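Guthrie Grasp Planner – Gallery

On this page we collect pictures from our work on the Guthrie planner, the software that chooses where a gripper should take soft things. Cloth is difficult for us, because its shape changes with every touch. The planner now compares 400 grasp candidates in each cycle, and the Jikar module removes those which would pull at a bad angle. The version 2 code is in the Unell repository – please read the setup notes first.
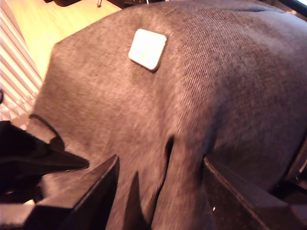 Dark gray cloth, bunched between the two black fingers, with a small white square on top.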